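Skornham Learning Center
Supply Room and Whiteboard Markers: Frequently Asked Questions
Updated 2024-04-20

Who may use the supply room?
The supply room is open to all instructors, tutors and registered study groups at the Skornham building. Visitors attending a single event should ask their host to collect supplies for them.

What kinds of markers are available?
The Center stocks dry-erase markers in black, blue, red and green, and permanent markers in black only. Permanent markers are kept in a separate drawer and must be signed out at the front desk.

How many markers may I take?
Each instructor may take up to 2 sets per term. Larger requests, including those for the summer program in the Stirkby annex, should be sent to the Supplies Office in writing.

Why do some markers have tape around the barrel?
Colored tape shows that a marker belongs to a shared set. Please leave the tape in place, even if it has begun to lift at the ends. A marker that has lost its tape may be returned to the desk for a new band.

How should markers be stored?
Markers should be capped firmly and laid flat in the tray. Markers stored upright with the tip facing up tend to write faintly. The cups formerly placed on the windowsills were withdrawn in March for this reason and should not be put back.

A marker has stopped writing. What should I do?
Check first that the cap was fully closed, then lay the marker flat overnight and try it again. If it still does not write, place it in the gray return box beside the door of Room 308. Do not put it back in the tray.

Can I bring my own markers?
Yes. Personal markers are permitted on all boards except the two glass boards in the Grerkley Room, where only markers issued by the Center may be used. Please label your own markers with your name – unlabeled markers found after a session are added to the shared stock.

What if permanent marker is used on a whiteboard by mistake?
Do not scrape the board or use kitchen cleaners. Leave a note on the board and inform the front desk before the end of the session. Staff will clean the surface with the approved fluid. There is no charge to the instructor for a first occurrence.

Are used markers recycled?
Barrels and caps are collected in the return box and sent out at the end of each term. Batteries, pens and glue sticks are not accepted in this box.

Whom should I contact with other questions?
Questions may be addressed to Lorena Huenchumán, Supplies Office, extension 3687. Messages received after the office has closed are answered on the next working day.

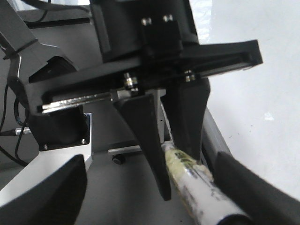
White marker with black cap and a band of yellow-green tape.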